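Plumley Twin Arm Kit, second version

The Plumley is a pair of robot arms which you build yourself, at home or in a shared workshop. We are a small maker and we sell it as a kit of parts, with the grippers and the cables included. You must bring your own table and a computer.

The links are silver metal and the joint covers are white. Every joint has its own motor, and all the motors are tested by us before packing. The cables run outside of the arm in a long loop. Some customers ask if we can hide them inside, but we prefer it like this - when a cable gets damaged in a home build, you can change it with 2 screws and no need to open the joint.

The gripper has black angled fingers and a white housing. It closes slowly at first, and you set the force in the Jadero software. For glass please begin with the lowest setting and go up little by little.

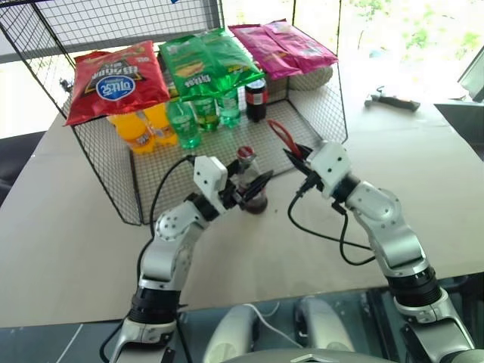 For practice we recommend ordinary things from the kitchen and the tool drawer. A small bottle with a cap is a good beginning. Scissors lying flat are much harder, and chip bags are difficult in another way, as they change their shape when you press them. A wire basket with an open front is useful too, but teach the arms where the mesh is before you let them move quickly.

Assembly takes two weekends for most people. The manual has 224 pages with large drawings, and the chapter about wiring was rewritten last August after many questions. The old Brerach control board still works with this version, but it needs the Liao adapter, sold separately.

Price of the full kit is 1600 dollars, shipping not included. Spare finger sets are 13 dollars each, in black only. The colour of the joint covers can not be changed at the moment.

If a part is missing in your box, write to us with your order number and we will send it by normal post.

Last updated: 2020-02-11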